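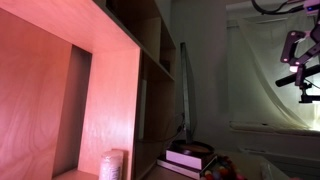
La **cría campestre**, también llamada *hacking* por su nombre inglés, es una técnica de suelta de aves rapaces en la que los pollos completan su desarrollo en una instalación elevada, la caja o torre de cría, sin la presencia de adultos. Procede de la cetrería, donde servía para que los halcones jóvenes adquirieran musculatura y destreza de vuelo antes del adiestramiento. Desde el siglo XX se aplica sobre todo a la reintroducción y al refuerzo de poblaciones.

## Fundamento

Muchas rapaces tienden a reproducirse cerca del lugar donde aprendieron a volar, comportamiento conocido como filopatria. La técnica se apoya en él: un pollo trasladado antes del primer vuelo puede fijar como área natal el entorno de la caja. La edad de traslado depende de la especie. Debe ser suficiente para que el ave regule su temperatura y despedace por sí sola el alimento, pero anterior a la aptitud para el vuelo.

## Instalación

La caja se coloca sobre un cortado, un árbol o una torre, con orientación protegida del viento dominante. El frente lleva barrotes o malla que permiten ver el territorio. La comida se introduce por un conducto o una trampilla posterior opaca, de modo que los pollos no asocien el alimento con las personas.

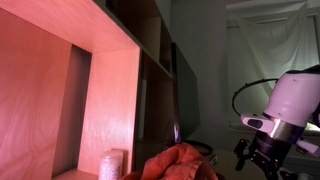 *Madera clara de veteado visible, bajo luz rojiza.*

El modelo Wultier, de uso frecuente en proyectos pequeños, consta de 2 compartimentos comunicados y una repisa exterior donde los pollos ejercitan las alas tras la apertura. El modelo Lodhi prescinde de la repisa y emplea una percha desmontable. En ambos casos el suelo se cubre con grava o ramaje, material que facilita el drenaje y reduce las lesiones plantares.

## Fases

1. **Aclimatación.** Los pollos permanecen encerrados y se controla a distancia el consumo de alimento.
2. **Apertura.** El frente se retira sin que las aves vean al operario, a menudo con las primeras luces o durante la noche.
3. **Dependencia.** Las aves vuelan libres y regresan a comer. El aporte se mantiene hasta que dejan de acudir.

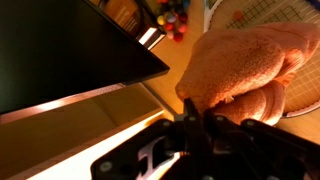
La fase de dependencia es la de mayor mortalidad. Las causas habituales son la depredación por búho real u otras rapaces nocturnas, la colisión con tendidos y la electrocución. El seguimiento se realiza con anillas de lectura a distancia y emisores.

## Proyecto de Furcombe

El proyecto de Furcombe liberó 15 pollos de halcón peregrino a lo largo de 3 temporadas, desde una torre situada a 400 metros del cortado más próximo. La suelta comenzaba en mayo. Los datos de presencia en el comedero se archivaron en el registro Furkine.

## Críticas y alternativas

La ausencia de adultos es la objeción más repetida. Como alternativa se emplea la adopción, que consiste en introducir el pollo en un nido silvestre con crías de edad similar.
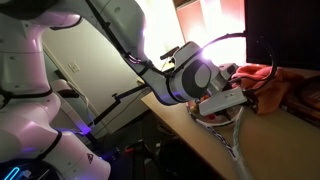 Till Tiedemann sostiene que la comparación entre ambos métodos suele estar mal planteada, «porque la adopción exige nidos ocupados y la cría campestre se usa donde ya no queda ninguno». A su juicio, la supervivencia tras la suelta depende más de la calidad del territorio que del método empleado.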